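The Pantry Goes on Parade

By April I had alphabetized the spices, and by the end of the month I had un-alphabetized them, having discovered that I reach for cumin 3 times a day and for allspice never.

Staying home does this. People who once ate standing up now hold views on lentils. My sister-in-law keeps a spreadsheet of dry goods with 93 rows, one of which is bouillon. My own low point was 224 minutes on the Olus website, comparing lids, before the page gave up and showed me a 404.

The food has not improved. Dinner is still rice – we just admire it more beforehand. 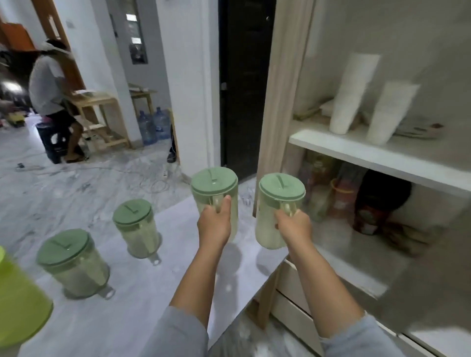
Matching canisters with sage-green lids, filled to be looked at.

I did finally order a set. It arrived with a booklet on "pantry flow," and the old bags went into a drawer, where they have started a second pantry.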